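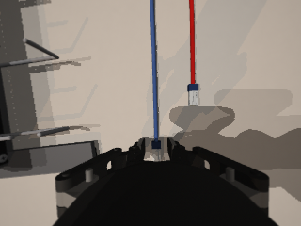
Brazo simulado que tiene que enchufar cables en un patch panel: ¿cómo hacer que agarre el conector siempre igual?

pinza_de_guardia
Miércoles · 200 visitas · 3 respuestas

¡Hola a todos! Somos un grupo del club de robótica del instituto y estamos metidos hasta el cuello en el reto de cableado de la liga Gindum, categoría de simulación. La prueba consiste en que el brazo coja un cable de red suelto sobre la mesa, lo levante y lo meta en el puerto que toque del panel. Hay un cable azul y uno rojo, cada uno con su conector, y la organización dice el puerto al empezar el intento, así que no se puede llevar todo grabado de antemano.

Trabajamos en Tolto, el simulador que pide la liga, y el control lo hemos escrito nosotros en Python (bueno, con mucha ayuda de los de segundo, que el año pasado se quedaron a las puertas de la final). La parte de mover el brazo va de maravilla. La primera vez que lo vimos bajar hasta el cable sin tirar nada gritamos tanto que vinieron del aula de al lado a ver qué pasaba.

El problema es el agarre. Los dedos cierran sobre el conector, pero unas veces queda recto y otras girado unos grados, y con eso ya no entra en el puerto. En la última tanda de 100 intentos el cable azul entró bastantes veces y el rojo casi ninguna, con el mismo código. También nos pasa que la pinza agarra por el cable, justo encima del conector, y entonces la punta baila como un péndulo.

Pongo la mesa entera para que se vea la distancia entre el brazo, los cables y el panel: 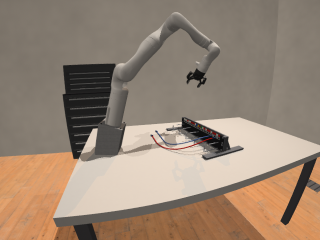
Lo que ya hemos probado

- Cerrar la pinza más despacio. Mejora algo, pero el intento se hace eterno y hay límite de tiempo.
- Subir la fricción de los dedos. El conector dejó de resbalar y empezó a salir disparado (muy gracioso las primeras veces).
- Buscar el conector por color en la cámara de la muñeca. Con el azul funciona. Con el rojo, la caja que calcula se nos va a las sombras de la mesa en cuanto el brazo se acerca.
- Cambiar la semilla. La 1915 nos sale siempre bien y no tenemos ni idea de por qué.

¿Alguien ha hecho algo parecido? Nos vale cualquier pista, aunque sea una librería o un ejercicio para clase. ¡Gracias!

12 me gusta · 2 veces compartido

sanis_lab
Respuesta aceptada · 31 votos

¡Qué reto tan bonito! Nosotros lo hicimos en un módulo de FP con el panel en vertical y nos peleamos con lo mismo durante todo febrero.

Yo separaría dos cosas que estáis mezclando: encontrar el conector y saber hacia dónde apunta. El color os da la posición, pero para el giro hace falta otra medida. Lo que nos funcionó fue ajustar una línea al tramo de cable que queda cerca del conector y usarla como eje. El cable tiene mucho más color que el plástico transparente de la punta, así que se detecta mejor. Luego avanzáis a lo largo de esa línea hasta pasar el final del color y ahí ponéis el punto de agarre. De paso dejaréis de pinzar por el cable.

Ojo, la línea os da la dirección del cable vista desde la cámara y nada más. Si el conector ha rodado sobre sí mismo no os vais a enterar, y para eso hay que mirar la pestaña o corregir después de agarrar.

Para el rojo, pasad la imagen a HSV y poned un mínimo de saturación. Y acordaos de que el rojo cae en los dos extremos de la escala de tono: si solo filtráis uno, perdéis medio cable. Me apuesto la merienda a que va por ahí - a nosotros nos costó dos tardes verlo.

Último consejo: después de cerrar la pinza, subid un poco, parad y volved a medir el ángulo antes de ir al panel. Si está torcido, girad la muñeca lo que falte. Es un momento de espera y compensa muchísimo frente a cerrar a cámara lenta.

Contadnos cómo os va, por favor, ¡que esto engancha!

virk_y_tornillos
6 votos

Bajad el paso de la física. Cuando algo sale disparado al apretarlo suele ser eso, o la fuerza de cierre demasiado alta. La fricción yo la dejaría como venía.

Lo de la semilla, cuidado: si ajustáis todo mirando la 1915 vais a acabar con un programa que solo sabe hacer la 1915. Sacad unas cuantas al azar y no las miréis hasta el final.

cable_cruzado
1 voto

Yo no uso Tolto, pero en el robot de verdad del club le pusimos unas almohadillas con una ranura a los dedos y el conector se centra solo. No sé si las bases de Gindum dejan cambiar la pinza, miradlo. Si dejan, ¡es lo más divertido de diseñar de todo el proyecto!

Comentarios (2)

pinza_de_guardia: ¡Era el rojo partido en dos! Acabamos de cambiar el filtro y la caja ya no se va a las sombras. Mañana nos ponemos con la línea del cable. Las almohadillas están prohibidas, qué pena, lo pone en las bases.

sanis_lab: ¡Bieeen! Guardad los vídeos de los fallos, que luego vienen genial para la memoria.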